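October, 2:30 pm. Citrus table, continued.

Cleared the tabletop this morning and laid the kitchen things out again, well spread this time. Geeta wanted the cutting board in the upper left with the handle to the right, so that is where it goes from now on. Whole fruit stays to the left of the board. The pale yellow knife lies on the board beside the lemon slices, point toward the top.

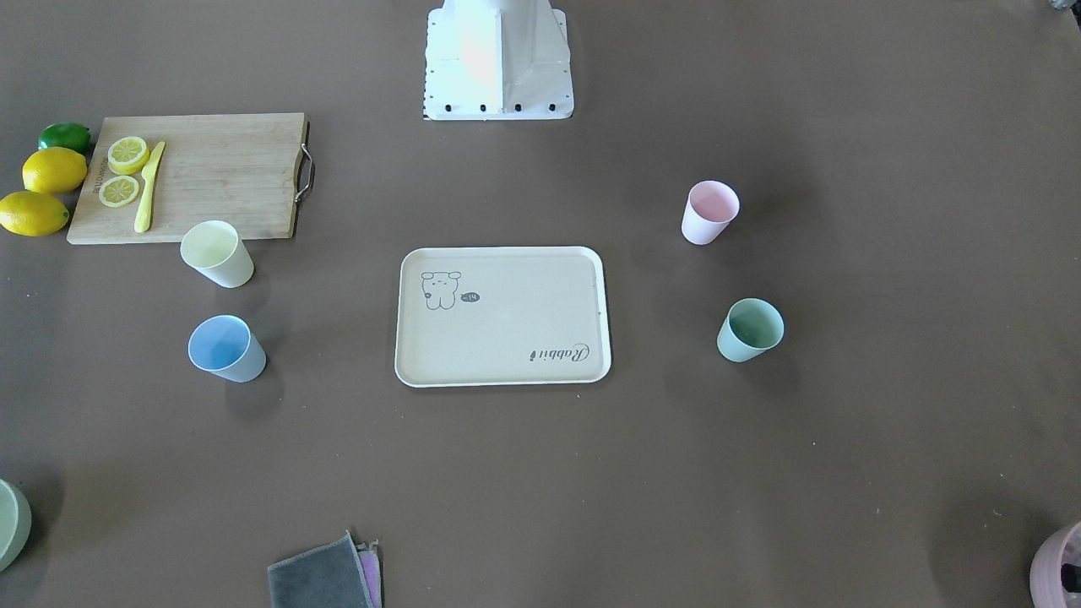 Bought 8 more lemons and a bag of limes on the way in, 200 g short of what Higinio had asked for. He can top up tomorrow. Fruit that has gone soft goes in the compost pail, not back in the fridge drawer.

The Bavodwood oil is nearly finished. Damián says two thin coats are enough for a board this size, left overnight. I gave the spare one a coat at noon and stood it by the window.

To do: label the drawer, ask Lindalva where the second knife went, wipe the table down before 5.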